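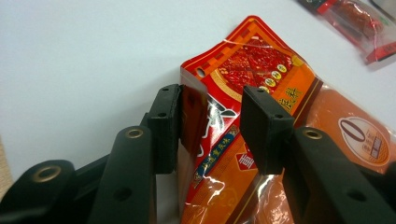
Storage and Shelving: Pouches and Flexible Packs

List: pantry-layout
Date: January 2024
Subject: Re: Pouches in the 90 mm trays, upright or flat?

Femke Mulder wrote:

> We are moving the dry goods at Kesthorpe from the deep cupboard to
> the new Dierckx shelving. The cans and jars are done. The flexible
> packs are the open point. I have 131 of them on the inventory and
> the shelf plan allows one bay.
>
> The trays are 90 mm wide inside and the shelf pitch is set at the
> second hole from the bottom. I would like all pouches upright, front
> face out, so that the print can be read without lifting anything.
> My objection to laying them flat is that the ones underneath get
> forgotten and go past date.
>
> Two questions. First, is there a minimum fill below which an upright
> pouch is not worth attempting? Second, do you measure height at the
> seal or at the highest corner? The old Stakcombe sheet says "pack
> height" and does not define it.
>
> Also, does anyone still have the divider drawings? The link on the
> Stirent page is dead.

Taking the second question first, since it affects the tray order.

Measure at the highest corner. The red and orange pouch on the white tabletop shows the case well enough. It is standing roughly upright, and the top edge, the one with the thin yellow and red trim, climbs from left to right. Take the height on the left of a pack like that and you have a number that is too small, and you find out when the tray will not go under the shelf above. The Stakcombe sheet was written for cartons, where every corner is the same height and the question did not come up. I would add a line to your copy: pack height is the greatest vertical distance from the tray floor to any part of the pack, standing as it will be stored.

"Standing as it will be stored" matters. A pouch measured flat on a table is longer than the same pouch on its end, as the bottom spreads and the contents settle. On the packs I checked last April the difference was enough to change the shelf pitch by one hole. Measure them upright, after a light tap on the table.

On minimum fill, I don't have a good general number. What I use is a stand test on a hard, level surface:

1. Tap the contents down to the bottom end.
2. Set the pack on that end and let go.
3. If it stays up for a minute without folding at the middle, it may go in a tray without a divider.
4. If it leans but does not fold, it needs a divider on one side.
5. If it folds, lay it flat or move the contents to a jar.

Use a bare tabletop and no cloth. Glossy film slides on a painted shelf in a way it does not on fabric, and a pack that passes on a tablecloth can still creep forward in the tray. Printed film varies a good deal here. Matte packs generally stay where they are put.

Opened packs are a separate group. Fold the top over twice, clip it, and then measure again including the clip. A clip on a slanted top tends to sit crooked and can add more height than the fold takes away — worth checking before you put opened packs in the low bay.

For the 90 mm trays, I would not go more than one pack wide. It is tempting to put two thin ones side by side, but the side seals catch on each other and both come out together. One behind the other works if the shorter one is in front. Set the dividers at 55 mm for the thin packs and leave the rest of the tray open for the thick ones. Fixed spacing along the whole tray wastes a slot whenever a pack size changes.

Regarding one bay for 131 packs: it depends on the mix. Our bay here holds 102, with a few gaps I keep for whatever is bought next. You may get the remainder in by sending the sachets somewhere else. They are a nuisance in trays at any spacing and do better in a shallow drawer, on edge, like file cards.

I agree with you about flat stacks and dates, with one exception. Very soft packs (rice, lentils, sugar in thin film) stack flat without trouble if the stack is two high at most and new stock goes underneath. Anything higher and you are back to your original problem. Writing the date on the bottom seal with a marker helps in either arrangement, provided the ink holds on the film. Test it on one pack and rub it with a thumb the next day.

Front face out is fine. I would still put a label on the tray itself. The print on most of these packs is made to be read from an aisle, and two flavors from one maker often differ only in a small band of color. From the side they are hard to tell apart.

Divider drawings: I have the older set, on paper, with the slot depth corrected by hand on the second page. I can scan it. The version that was on Stirent had the uncorrected depth, so if you do turn up a copy, check that dimension before cutting.

Could you post the shelf pitch in millimeters when you have the tray in place? The hole spacing on the Dierckx uprights changed between the first and second batch and I don't know which one you were sent.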